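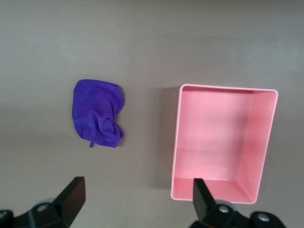
Figura 1. Paño morado y recipiente rosa sobre la mesa, vista desde la muñeca.

Proyecto Hilon. Informe de avance, octubre
Responsable técnico: Matvii Derkach (Muvus)
Paquete de trabajo 2: normas de registro y buenas prácticas en manipulación de sobremesa

El borrador de la norma interna queda cerrado en su versión 2, con los comentarios de Bakke incorporados salvo los relativos al formato de archivo. La norma consta de 14 reglas. Las de mayor efecto sobre el trabajo diario son la apertura completa de la pinza al inicio de cada episodio, la separación mínima entre objeto y recipiente de destino y la prohibición de corregir a mano la posición de un objeto con el registro en marcha.

De los 700 episodios previstos para el periodo, 672 cumplen la norma y han pasado a Zandallow. Los restantes se repetirán; la causa principal de rechazo es la falta de anotación del estado inicial en textiles, que la regla 6 define todavía con poca precisión («extendido», «plegado», «arrugado»). 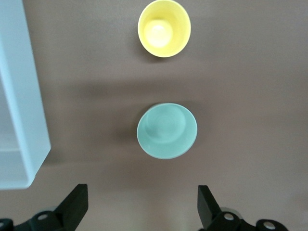
Figura 2. Vasos amarillo y verde menta, con los dedos de la pinza abiertos.

En objetos rígidos y huecos la anotación es más estable. Se propone añadir la orientación de la boca como campo obligatorio.

Desviaciones: la revisión cruzada entre operadores empezó con retraso y solo cubre 20 episodios. No afecta al presupuesto.

Próximo periodo: nueva redacción de la regla 6, ampliación de la revisión cruzada y decisión sobre el formato de archivo. Se solicita a la entidad financiadora conformidad con la versión 2 antes de repetir los episodios rechazados.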